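3/14/22

## Changes to the storage and handling of match balls

Members of the Zornedstead league will have seen that the equipment rules were amended at the winter meeting. The changes to Rule 26, which deals with balls, are set out below with notes on how they will be applied. Clubs playing only in the summer ladder need not act until June.

### Background

A table tennis ball is a thin hollow shell. The laws of the game fix its diameter at 40 mm and its weight at 2.7 g, and permit white or orange, matt. Celluloid was the usual material for most of the sport's history. It has been replaced in competition by other plastics, and the two do not behave alike. The older balls had a slightly softer feel and took more spin from the same stroke. The newer ones are harder, a little louder, and vary more between makers in wall thickness and in whether there is a seam.

For league purposes the differences matter in one respect. A home club supplies the match balls, and a visiting pair may have practised all season with something that bounces differently. Under the old wording a club could change its ball at any point without telling anyone. Eleven of the written complaints handled by Lakshmi Gowda last season concerned this, and most of the rest concerned lighting.

### What has changed

**Declaration.** Each club must now declare one make and one colour of ball for the whole season. The declaration goes on the back of the registration form. A club that runs out and cannot obtain the same make may substitute another, but must tell its next opponents before they travel.

**Mixing of materials.** Celluloid balls may no longer be used in any league fixture, including friendlies counted towards the Jenau Shield. Clubs may keep them for practice. They should be stored apart from match stock, as the two are hard to tell apart once the printing has worn off. Celluloid is also highly flammable and should not be kept near heaters or boilers, or in a cupboard with electrical equipment.

**Colour.** Either colour is permitted, but the ball must contrast with the playing shirts and with the background. In halls with pale walls or pale curtains an orange ball is usually easier to follow. Visiting captains may ask for a change of colour before the first match of the evening and not afterwards.

**Testing.** The spin test and the roll test are now written into the rule. They were previously left to custom, and customs differed.

### The roll test

The roll test finds balls that are out of round or heavier on one side. It needs a flat, smooth surface, checked with a spirit level in both directions. The playing table itself is not ideal, as the coating is designed to grip. A sheet of smooth board laid over a table works well.

Set the ball moving gently by hand and let it come to rest. It should travel in a straight line. A ball that curves to one side on two consecutive rolls in opposite directions is to be rejected. Slope will bend the path the same way every time relative to the room; a faulty ball will bend whichever way its heavy side happens to be turned. Repeat with the ball turned a quarter if there is doubt.

Wipe the surface first. Grit is enough to divert a slow ball, and chalk or floor dust will transfer to the ball and change its grip on the rubber.

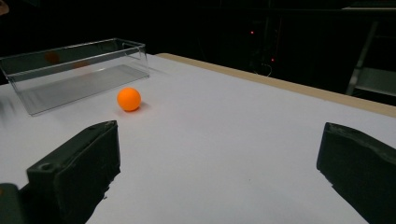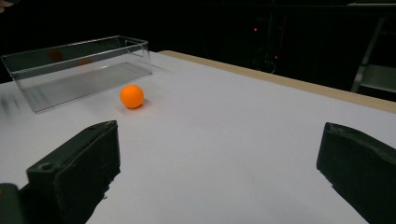 *Orange ball on a smooth white surface.*

### The spin test

Place the ball on the same surface and spin it sharply between finger and thumb, with the seam, if there is one, running horizontally like an equator. A good ball turns smoothly and stays more or less where it is. A poor one wobbles visibly. Some wobble as the spin dies away is normal and should be disregarded. The test is less reliable on seamless balls, and for those the roll test takes precedence.

Neither test detects a hairline crack. For this, drop the ball on to the table from shoulder height and listen. A cracked ball makes a flat or buzzing sound which is easily learned. Squeezing the ball to look for cracks is not recommended and is a common cause of them.

### Storage

Balls should be kept at room temperature for at least 2 hours before play. A ball brought straight in from a cold car is stiffer and more brittle, and bounces lower until it has warmed. Several of our halls are unheated between bookings, and those clubs should have a member take the match balls home.

Use a rigid container. Drawstring bags allow balls to be crushed under other equipment. Do not store balls with rubber cleaner or with glued bats, as solvent vapour can mark the surface. New balls carry a fine dust left over from manufacture and will feel slippery for the first few games. They may be wiped with a dry cloth or knocked up with beforehand. They should not be washed in hot water.

### Supply

The league order has been placed with Fernandes for the coming season. We have taken 1313 match balls and 631 practice balls, the practice stock being a lower grade by the same maker so that the bounce is comparable. Clubs that wish to draw on the order should send their quantities to Lilla Fülöp. Balls are sold on at the price paid. Part boxes cannot be supplied.

Mosolach, who supplied the league until last year, will still sell to clubs direct, and their ball remains acceptable provided it is the one declared. A club already holding a good stock has no reason to change.

### Questions received

*Does a ball that fails during a match count as a let?* Yes. If the umpire is satisfied that the ball was broken before the end of the rally, the point is replayed. If it cracked on the last stroke of a completed rally, the point stands.

*Who keeps the rejected balls?* The home club. Please mark them with a cross in ink so that they do not return to the match box.

*Can the visitors insist on seeing the tests done?* They may ask for the roll test on the balls to be used that evening. The request must be made before the knock-up begins. The test should be carried out by both captains together.

*Do the changes apply to the junior section?* The declaration and the ban on celluloid do. The tests are optional for junior fixtures, although coaches may find them useful.

The full text of Rule 26 is being sent to club secretaries with the registration form. Corrections to the draft should reach Lakshmi Gowda before the forms are returned.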